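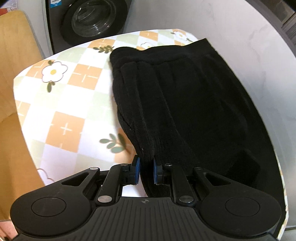 Counting syllables in a translated poem

I have been working through a problem with line length in the second section of Kgomotso Steyn's long poem "Skotton," and I want to write down where I have got to before I lose the thread. The English version is by Zinhle Mabaso. I have the paperback, in which the poem takes up 70 pages and the notes take up four.

The poem is set in 13-syllable lines. Mabaso says so in her first note and then says nothing more on the subject. Thirteen is an awkward number in English. A line of ten holds together by habit, and a line of twelve tends to split in the middle, six and six, whether the writer wants it to or not. Thirteen splits into six and seven, or seven and six, and the ear has to be told each time which half is the longer one.

My first question was whether the count is kept. I went through section two with a pencil, marking every line. Most of the lines come out right if you read them in a plain speaking voice. The doubtful ones nearly all contain one of the same few words: "fire," "hour," "our," "every," "quiet." I say "fire" as one syllable and a bit. If Mabaso says it as two, a good part of the trouble goes away. I tried setting a rule, two syllables for "fire" and "hour" throughout, and it fixed the opening pages and broke the passage about the river crossing, where "hour" has to be short or the line runs to fourteen. So either the rule changes between passages or she allows herself a long line there. I lean toward the second. The crossing is slow in other ways as well: the verbs are held back, and there is a full stop only at the end of the page.

The second question is where the break falls. In the opening pages it is after the seventh syllable almost without exception. You can hear it as a small drop, then a shorter phrase that finishes the thought. When the speaker leaves the house and starts on the road to Brumthorpe, the break moves to after the sixth. The long half now comes second, and the line seems to lean forward. I did not notice this on a first reading, or on the second. I only saw it when the pencil marks moved to the left down the page.

I wondered if I was inventing this. It is easy to find a pattern in lineation once you have decided to look for one, and I have been wrong before (see my February post on Tumau, most of which I would now take back — the stanza count in particular was done from a bad scan). So I checked the return journey near the end of the section. The break goes back to seven and six, though not at once. There are perhaps a dozen lines in which it could be placed either way, then it settles.

What I can't tell is how much of this belongs to Steyn. I don't read the original well enough to scan it. With a dictionary I can follow the sense, and I can see that the sentences end where the English ones end, but the stress is beyond me. The notes are no help. Of the four pages, nearly three go to place names and plants, and one entry explains the nickname of a minor character who appears twice.

The Van Wyk edition has the two texts on facing pages and, according to the catalog, a longer afterword on the meter. It was printed in a run of 2000 and I have not found a copy at a price I would pay. The library can get it on loan, for use in the reading room only. I have put in the request.

A few smaller points, for anyone reading with the same paperback.

The line on page 31 that begins "And the gate, and the lifted" has twelve syllables however you say it. I think a word has dropped out. "Up" after "lifted" would mend it, but that is a guess.

Hyphenated words at the end of a line are counted with the line they start in. Treat them any other way and the next line is always over.

The songs inside the poem don't keep the count. They are in short lines of mixed length with rhyme, and I left them out of the marking.

Section three has a different layout, with a wide gap inside each line. If the gap marks the break, then the printer has done my work for me and I can compare the two sections directly. I have started on it and am seven pages in. So far the gap comes after the sixth syllable every time, including on the page where the speaker sits still all night and goes nowhere, and I will have to think about that.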